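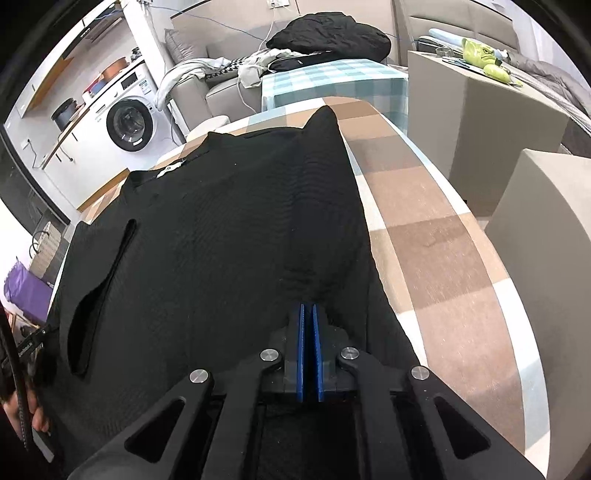 I wash mine with everything else dark and lay it out on the kitchen table overnight, and the collar still stands up the way it did when I got it. I would order a size up if you wear a shirt under it. (Customer comment, June)

Kivi Zip-Neck Knit
Color: Black
$125

The Kivi is a midweight knit top with a textured surface, a pointed collar and a short zipper at the neck. It can be worn on its own or over a T-shirt, and it fits under most coats without bunching at the shoulder. The zipper pull is small and silver-colored.

Drultley has sold the Kivi in black from the start. The yarn is dyed before it is knitted, so the color goes through the whole strand. Small variations between dye lots are normal. If you are buying two and want them to match, put them in the same order and we will pull them from the same lot.

Fabric

Cotton and wool blend, mostly cotton. The knit is made for us at the Mikulitz mill and the tops are cut and sewn at our shop in Plurnberg. The texture comes from the stitch and will not wash out. It does pick up lint, as any black knit will, and light-colored towels are the worst for this. A lint roller or a damp hand takes most of it off.

We test each new batch of fabric to 2,000 rubs before it is cut. Some pilling at the side of the body and under the arm is still to be expected in the first weeks, mainly if you carry a bag against it. Use a fabric comb. A razor will cut the yarn.

Fit

Regular through the body with a slightly long sleeve. The cuff can be turned back once. Sizes run XS to XXL.

To find your size, take a sweater you already like, lay it flat without stretching it, and measure straight across from underarm to underarm. The size XS measures 17 inches at this point. Measurements for the other sizes are on the card in the size menu. People between sizes who want to layer should take the larger one.

The length is meant to reach the hip. We do not make a tall version at present.

Collar and zipper

The collar is the same knit as the body with a light backing sewn inside, which holds the points down when the zipper is open and lets the collar stand when it is closed. Please don't iron the backing directly. If the points have curled in a drawer, steam them from a few inches away and press them flat with your fingers while they are still warm.

Close the zipper before washing. An open one can catch the knit and pull a loop. If a loop does get pulled, don't snip it. Push it through to the inside with a blunt needle and stretch the fabric gently in both directions until it settles.

Washing

Machine wash cold on a gentle cycle, inside out, with dark colors. Front loaders and top loaders are both fine, though in a top loader with a center post we suggest a mesh bag. Use a mild liquid detergent. Powder can leave pale marks in the texture.

No bleach. No fabric softener. Low spin.

Drying

Do not tumble dry. Do not hang it from the shoulders or from the cuffs, as the weight of the water will lengthen it.

Dry flat, away from direct sun and radiators. Put down a towel first if the surface under it is painted or if you are using a good tablecloth, and choose a dark towel. Spread the body out to its normal width, straighten the sleeves, and pull the collar points out to where you want them. Turn it over once. In a cool room it may need until the next evening.

Folding

Lay the top face down. Fold one side in toward the middle, then fold the sleeve back down along the edge so it lies straight. Repeat on the other side and bring the hem up to just below the collar. Store it folded on a shelf, with nothing heavy on the collar. Hangers leave bumps at the shoulder that are hard to get out.

Orders and returns

Orders placed before noon leave Plurnberg the same working day. The top comes folded in a paper sleeve inside a cardboard mailer.

You have 90 days to return it. It should be unworn apart from trying on, and unwashed, with the label still attached. Exchanges for another size are free. We do not charge for the return label on a first exchange.

Repairs

We replace zipper pulls and sliders at no charge for as long as you own the top. Seam repairs are free in the first year. After that we quote before starting, and most seam jobs cost less than the postage. Wash the top before sending it in. Unwashed items are sent back.

Spare yarn for mending is tucked behind the care label, enough for one elbow or a few small holes. More can be added to any order from the mending page.

Also in this range: Kivi Crew Neck, Kivi Cardigan, Kivi Hat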